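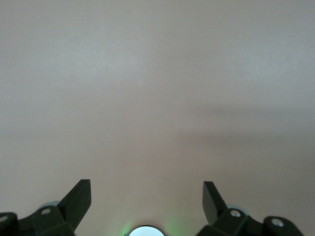
Visite de la ville de Gratel et de la fabrique Ametti

Arrivée à Gratel par le car de 9 h 40. La gare routière est en bas de la ville, au bord de la rivière, et il faut monter pour rejoindre le centre. Il y a un escalier couvert et une route en lacets. L'escalier prend un quart d'heure, la route le double. Le bus local existe, mais il ne passe qu'une fois par heure et ne rend pas la monnaie.

Gratel se visite en une journée. Le vieux quartier tient entre deux portes, la porte Haute et la porte du Sel, avec une seule vraie rue commerçante entre les deux. Les boutiques ferment de midi à 14 h 30, l'office de tourisme aussi. Le plan gratuit est correct, sauf pour les sens interdits côté marché, qui ont changé.

La fabrique Ametti

C'était le but du déplacement. Ametti fait de la faïence utilitaire : assiettes, bols, plats à four. La fabrique ouvre ses ateliers au public de janvier à la Toussaint, et j'ai pris la dernière visite de la saison, le 1er novembre 2025. Il faut réserver. Le billet coûte huit euros et comprend une entrée au petit musée voisin, valable le jour même.

La visite dure une heure et demie. On commence par la réserve de terre, puis le tournage, le séchage, l'émaillage et les fours. Notre guide était Sadao Yokoyama, tourneur à la fabrique depuis neuf ans. Il parle un français très clair et prend les questions au fur et à mesure, ce qui rallonge un peu. Il a expliqué que la première cuisson se fait à 1 040 degrés et qu'une pièce sur dix environ est écartée à la sortie du four. Les pièces écartées sont vendues au magasin, sur l'étagère du fond, à moitié prix.

On ne voit pas tout le monde travailler. Les jours fériés, l'atelier fonctionne avec une équipe réduite, et les fours étaient éteints. Pour voir une cuisson, il vaut mieux téléphoner avant. Il fait froid dans la partie séchage, prévoir un pull. Les poussettes ne passent pas à l'étage des émaux.

Le magasin prend la carte à partir de quinze euros. J'ai acheté deux bols et un beurrier. L'emballage est solide et tout est arrivé entier à la maison.

Déjeuner

La plupart des restaurants de la place étaient complets. J'ai mangé chez Li, dans la ruelle derrière la halle : soupe de nouilles, raviolis, thé. Quatorze euros, service rapide, 40 places environ en comptant la terrasse. La carte est courte et écrite au tableau.

Le belvédère

L'après-midi, montée au belvédère de l'Idico, à 1 345 mètres. Le sentier part derrière le cimetière et il est balisé en jaune. Comptez deux heures aller-retour depuis la porte Haute. La première moitié est en forêt, la seconde à découvert, avec un passage en dalles qui glisse quand il a plu. Il n'y a pas d'eau en route. En haut, une table d'orientation et deux bancs. La vue porte sur toute la vallée, mais la brume est montée vers 15 h 30 et je suis redescendu.

Retour

Le dernier car part à 18 h 10 de la gare routière. Les billets s'achètent auprès du chauffeur. En hiver, l'horaire est avancé d'une demi-heure, à vérifier sur le panneau en arrivant. Pour ceux qui viennent en voiture, le parking de la rivière compte 163 places et il est gratuit hors saison. Celui de la porte Haute est payant toute l'année.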